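Sink task, week four

The club's simulation track has moved on from the drawer task. The new one is clearing plates out of a kitchen sink, and Jianhua Mao and I have it for the rest of the term. The sim runs on the lab machine we call Tian, which handles 40 parallel environments before the physics step slows down.

Start poses are randomized within limits. The reset script can put a plate in either basin or leave it on the counter, and food is spawned on top as a separate rigid body. 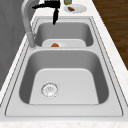
Posted by Jarosław Krajewska | February 26, 2025 | Filed under: Robot Club, Simulation

The far basin is the hard case. With a plate close to the divider, the finger has to come down nearly vertical, and the planner's default approach angle of 35 degrees puts the wrist into the faucet. I added the faucet to the collision set as three capsules - a full mesh was too slow.

Results from last night: 141 episodes, 85 successes. Most failures were food sliding off during the lift. Jianhua thinks the friction value is wrong. I think the lift is too fast. We will change one at a time, friction first.

Still to do:
Log contact forces at the rim
Fix the reset bug where plates spawn tilted
Merge Jianhua's branch before the May demo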